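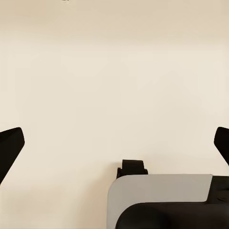 ## Wondik two-finger gripper: rules for simulated and live use

The Wondik is supplied with matte black fingers and a matching simulation model. Sites running it under the Eruto cell standard must meet the requirements on this page before the arm leaves simulation.

**Approach**

- Open the fingers fully before the wrist camera is over the part.
- Keep both fingertips higher than the part until the grasp point is confirmed.
- Stop and re-plan if either finger comes within 4 mm of a fixed surface.
- Treat rounded housings as slip risks and halve the closing speed.

**Sign-off**

Each new part needs 100 clean simulated grasps in a row. A dropped part or a wall contact sets the tally back to zero. Log the finger colour and lighting settings with every run, as pale backgrounds and dark parts can give different results on the live camera.

**Ordering**

| Item | Part no. |
|---|---|
| Gripper with fingers | 638 |
| Spare finger pair | 398 |

Sign-off forms go to Beril Akyol at the Bromalside centre. The next revision of these rules is due in March.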